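Erarberg revises labelling rule for felt and woven headwear

2023-06-17

Retailers in Erarberg must state fibre content by weight on all adult headwear sold from November, under a revised labelling rule published by the district trading office. The rule replaces guidance that covered outer garments only and left hats to the discretion of the seller.

Labels must list each fibre above 2 per cent of total weight. Linings count towards the total; sweatbands and detachable trims do not. Stock delivered before the start date may be sold with a shelf card in place of a sewn label.

The office inspected 389 hats and caps during the preparatory survey. Of these, 97 carried no fibre information. The most frequent fault in the remainder was the use of "wool" for blends, said Rosalind Ambrose, who led the survey.

Bornent, the largest wholesaler in the district, holds 4,000 unlabelled pieces in its Uddin warehouse. Stock manager Tarek Moussa said relabelling would be done on site and that prices would not change.
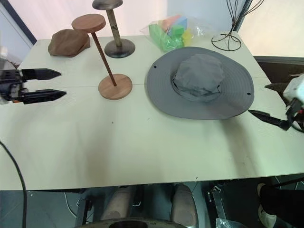

A brown flat cap and hat stands. Caps and brimmed hats are both covered by the rule.

Children's headwear remains under separate provisions. Written queries on blended linings should reach the trading office before the rule takes effect.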